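The Strazds Build

The build for the Strazds controller broke in August, on the afternoon the window unit in the lab gave out. 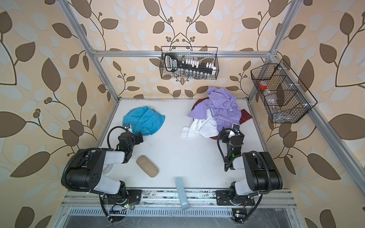

I was the only one on firmware at Rarberg by then. The other engineer had left in the spring and her desk still had her labels on the drawers: PROBES, CABLES, CABLES (BAD). I used the bad cables drawer for crackers.

The board was a small thing, a display controller for pharmacy refrigerators. It read a temperature, drew it on a screen, and beeped if the number got too high. Bimley had ordered 500 of them. They were due on the truck at 6 in the morning, and the flashing station at the plant was waiting for one file from me.

I ran the build at four in the afternoon. It stopped on a missing header.

I opened the project folder and looked for the header. It was where it had always been, under middleware, in a folder called sirkance. Sirkance was the graphics library. We had bought it years ago, and the company that sold it had since closed. The download page was gone. What we had was a ZIP file on the shared drive and a text file next to it that said how to unpack it.

I read the text file. It said to create a folder called vendor at the top of the project and extract the ZIP there. It said not to change the name of the folder inside. At the bottom it said: If it can't find the header, check the path length. Then check it again.

I counted the path. It was fine. I counted it again and it was fine again.

At five the hardware lead came by with her bag already on her shoulder. She asked if it was the compiler.

"I don't know yet," I said.

"It was the compiler last time."

"Last time it was the license."

"The license for the compiler," she said, and went home.

I uninstalled the compiler and installed it again. That took 30 minutes. I ate crackers and watched the bar. When it was done I ran the build, and it stopped on the same header, same line.

My phone rang a little after seven. It was the man who ran the night shift at the plant. He had a flat voice and I had never met him. He asked if he should keep the station warm.

"Keep it on," I said.

"It's on. I meant should I keep a person on it."

I said yes. I could hear a radio behind him, and somebody dropping something into a metal bin.

After that I did what I should have done at four. I turned on the full log and read it from the top. It was long. Most of it was the compiler telling me about files it had found. I read every line with a ruler held against the screen, the way my father read phone bills.

The header was being found. It was being opened, too. Inside it was a line that pulled in a second header with the same name, from a folder one level up, and that was the one that didn't exist. The message only gave the name.

I went back to the ZIP and opened it without extracting it. The second header was there. I looked on my disk and it was not. I had copied the project to a new machine in July and I had a list of file types to skip, to save time. The file had no extension. Somebody at Sirkance had left it off, and it had gone right through our builds for years that way.

I extracted the ZIP again, on top of everything. The build ran. It ended with 4 warnings, the same ones as always -- an unused variable, and three complaints about a comment.

I flashed the board on my desk. The screen came on and drew the room temperature, and then it started to beep. I had forgotten how loud it was. I put my hand over the buzzer while I uploaded the file.

The man at the plant picked up on the first ring.

"It's there," I said.

"I see it." He was typing. "Is it supposed to be beeping?"

"How hot is it where you are?"

"Hot."

"Then yes."

He said okay and that he would call if anything came up. I unplugged my board. I opened the text file and added a line under the one about the path length, saying that there were two headers and that one of them had no extension. I saved it, and then I saw that the original instructions weren't signed, so I didn't sign mine.

There were two crackers left. I put them back in the drawer and went to find my keys.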